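Morurside Clinic - staff safety walk-through, November 2022
Checked by Haris Spahić

Waiting area exits: clear. Love the new one-way layout!
Panic button, front desk: OK - answered in under a minute, so well done, team.
Door lock, room 214: sticks. Work order 3576 is in.
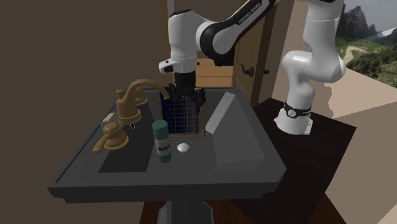
Visitor limit signs: up on both floors, and people really do read them.
Night escort to parking: OK. Please use it, even if you're only going to the near lot!
Incident forms: restocked. Shouting and threats count too - write them up the same day.
Calming-down training: four still to book. The October class was terrific.

Recheck: room 214 lock, then initial the sheet.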